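3.2 Collecting the unloading runs

We're a student club, so Memton got built in the evenings and I did a fair bit of the driving myself (my wrists still remember it!). We logged 1,401 runs in the Piver kitchen and kept 1,348 of them.

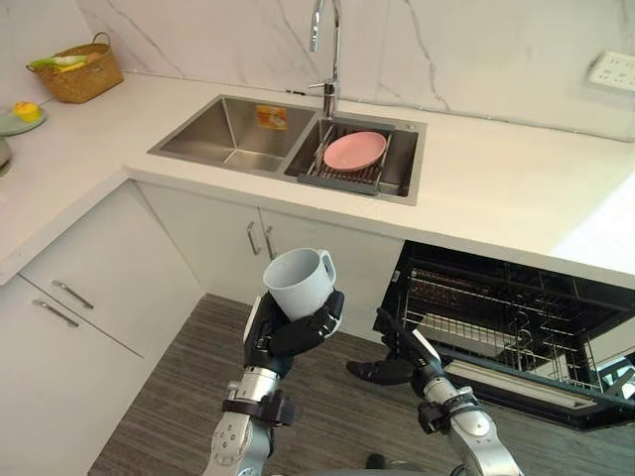
Page last changed: 1 August 2023

Figure 2. Memton with a white mug in its left hand, in front of the sink cupboards; the dishwasher is open on the right.

Mugs were my favourite, plates a right pain. I tagged 455 runs by hand before we settled on the labels used in Section 4.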